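Checking a Hand-Held Gripper Before and During Household Recording

Scope

These steps apply to two-finger hand-held grippers used by one operator in an occupied home. They cover preparation, the first trial of a session, and the stop rules. Robot arms and mobile bases have their own procedure. The text was prepared by Shu-fen Huang at the Stodmont site and revised in June after comments from Su-chen Chow.

What you need

The gripper or grippers assigned to the session
A hex key set and a small screwdriver
Lint-free wipes, dry
The session sheet, with the room layout on the back
Spare pads of the same type as those fitted

Step 1. Inspect the fingers

Open the fingers fully and look at each pad from the side. The pad must lie flat on its backing plate with no lifted corner. Press each corner with a thumb. If it moves, replace the pad, and replace its partner at the same time. A new pad against a worn one closes off center, and the error shows up later as a steady offset in the width readings.

Check the finger screws by hand first, then with the driver. Do not use thread locker on a screw that passes through a printed part.

Wipe the pads dry. Fabric fibers collect in the surface grid quickly when the session includes bedding or clothing, so repeat this every 2 sessions at a minimum and whenever fibers are visible.

Step 2. Zero the opening width

Close the fingers on nothing and hold for two seconds. Set zero. Open to the stop and read the value. On the units we use at Stodmont the full reading should be nearly 85 mm. If the number is low, look for dirt in the slide before touching the calibration file. Most low readings have been dirt.

Where both hands carry a gripper, zero them separately and write down which one is left. Swapped sides cannot be corrected reliably afterward.

Step 3. Walk the room

Agree on the work area with the resident before anything is moved. Mark it on the session sheet. Then check the following:

Burners are off, and any pot or pan on the stove is outside the work area.
The floor path between the surfaces in use is wide enough to walk backward.
Mail, medicine labels and family photos are covered or turned around.
Electrical panels and intercoms stay accessible.

Leave ordinary clutter where it is. Operators tend to tidy up on arrival, and Wing-sze Leung has returned several sessions for this. A basket with things in it stays as it is unless the task sheet says to empty it. Shoes stay by the wall if they are clear of the path.

Step 4. Start the first trial

Begin with the fingers open and in view, above the work surface, and hold still for a moment before approaching the object. Keep your own fingers behind the jaws. A fingertip at the edge of the view is acceptable; a hand reaching in to help the grasp is not, and the trial is marked failed.

Approach soft goods from above at low speed. Close until the fabric is held, then stop. Squeezing harder does not improve the hold and it wears the pads. For items in a basket, take the top item first and do not drag it across the rim — the mesh catches fabric and bends the finger sideways.

Limit a single recording to 300 seconds. Longer files are hard to review, and the operator's wrist begins to drop.

Step 5. Stop rules

Stop at once if anyone enters the work area, if a screw or pad comes loose, or if the resident asks. Put the gripper down on a flat surface with the fingers open. Do not set it on the stove or on the edge of the counter.

After a stop, return to Step 2. Skipping the zero because the gripper "was fine a minute ago" is the most common entry in Cheng-en Pan's review log.

Starting position, fingers open

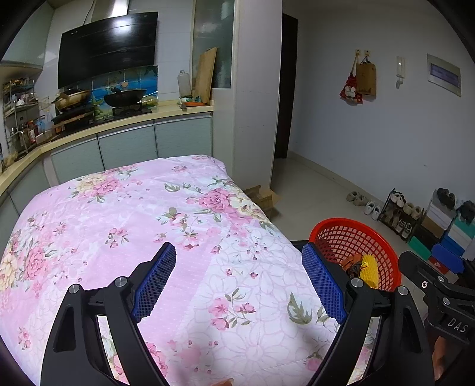
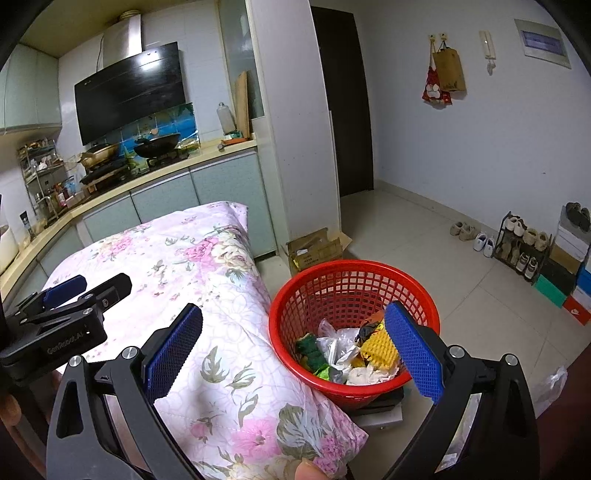
Both views: open jaws with blue grid-pattern pads, rose-print bedding and the red mesh basket, kitchen counter behind.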